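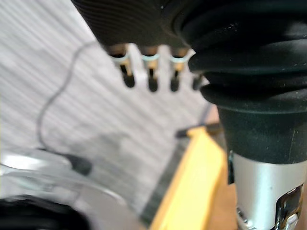
PLIKWOOD, March – I spent most of an afternoon in the Nasport lab here, watching a two-armed robot pick up shoes, and I had a great time. The team is trying out two controllers on the same pair of arms. One is the Varma, the one they've been running all winter, and the other is the newer Ulport (it came with a manual thick enough to hold a door open). Same hands, same cameras, same shelf, so whatever changes between runs should come from the controller.

The cameras turned out to be half the story for me. There's one up at the head and a small one at each wrist, and I'd assumed the wrist view would be nice and tidy. It's really not! A big chunk of it goes to the black ribbed rubber and the metal collar under it, and you get used to looking past that to whatever the hand is near. Swing the arm low and suddenly you're staring at cardboard and floor.

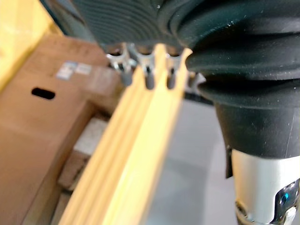 Varma first, then Ulport

Each controller got the same number of tries, 236, with shoes and small parts mixed together. The Varma made 131 clean pickups. The Ulport made 203, and I'll admit I was rooting for the old one, so that stung a little. The team only calls a pickup clean if the hand gets it on the first close and holds on until the arm is told to let go. A second squeeze doesn't count, and there were a lot of second squeezes with the Varma.

Shoes are a good test, I think. They're soft in one spot and stiff in another, and the heel is a much easier grab than the toe. From the head camera you get both arms, the yellow shelf and the gray bin with the shoes on top of the cardboard, and it's far easier to follow than the wrist feeds. I kept drifting back to that screen.

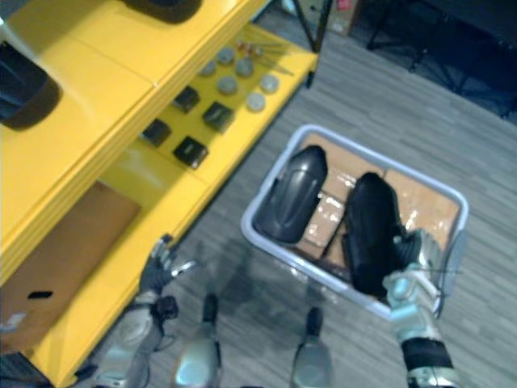
One reader wrote in after my last item to ask whether a better controller just hides a so-so hand, and said the money should go into fingertips first. Fair point, and I passed it along. The answer I got was that they want to do both, but swapping a controller takes a morning and swapping fingertips takes a lot longer.

The tips do matter, though. They're pale pads with a black rim, and up close they look almost delicate next to the rest of the hand. With the Ulport the fingers slow down for the last 30 millimeters before contact – you can see it on the monitor if you know to look – and the pads land flatter.
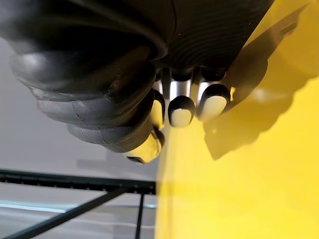 What's next

The Varma isn't going in a drawer yet. It starts up quicker, and the team still likes it for simple moves where the hand stays open. The next round keeps both controllers and moves the wrist cameras a bit farther out, to get less rubber and more shelf in the picture. I've asked to come back for it, and I'm bringing a pair of my own sneakers.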